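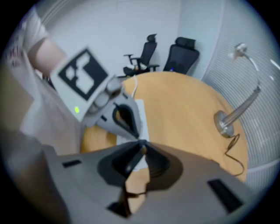 Mesa de trabajo, con las dos pinzas en faena.

Llevaba desde noviembre dando la lata para que me dejaran ir a la jornada de puertas abiertas de Dokar, y por fin cayó, en junio de 2018. Para quien no los conozca: preparan suspensiones de motocross en una nave a las afueras, pegada a su propio circuito de pruebas. O sea, taller por la mañana y gas por la tarde. ¡El plan perfecto!

Salimos temprano con la furgoneta (80 kilómetros, con parada obligatoria para el bocata de tortilla) y al llegar ya había cola en la puerta. Nos repartieron en grupos y a mí me tocó el de las horquillas, que era justo el que quería. Te enseñan cómo desmontan el cartucho, cómo eligen las láminas según el peso del piloto y cómo anotan cada reglaje en una ficha de cartón. Yo pregunté por mi 125, que se hunde de delante en las frenadas, y me tuvieron un buen rato explicándome que seguramente voy blandísimo de muelle. Pues vale, apuntado queda.

Después pasamos al banco de amortiguadores, que hace un ruido tremendo, y a la zona de Jiltton, la marca de manillares que comparte nave con ellos. Me probé tres alturas distintas subido a una moto sobre caballete y me volví loco, porque las tres me parecían buenas. Compré el más bajo. Ya me arrepentiré.

Lo mejor, por la tarde. El circuito se llama Tapia y es cortito, de tierra oscura, con dos mesetas seguidas y un peralte a izquierdas en el que se puede entrar con todo si te atreves. Yo no me atreví las primeras vueltas, lo confieso, y a la cuarta me fui largo y acabé entre las balas de paja. Sin daños, salvo la maneta del embrague. Dos chavales con motos de dos tiempos me doblaron sin despeinarse y qué bien sonaban, madre mía.

Pegas, pocas: el aparcamiento se quedó pequeño y el agua se acabó antes de comer. Si vais, llevaos garrafa y gorra.

Me volví con el manillar, una pegatina y agujetas hasta el miércoles.

Categoría: Motocross / Visitas y quedadas

Entradas recientes
- Cambiar los retenes de la horquilla en casa
- Probamos los guantes Poster en barro
- Qué llevo en la caja de herramientas a las carreras
- Rodada de otoño: fotos y tiempos

Contacto | Aviso legal | Volver arriba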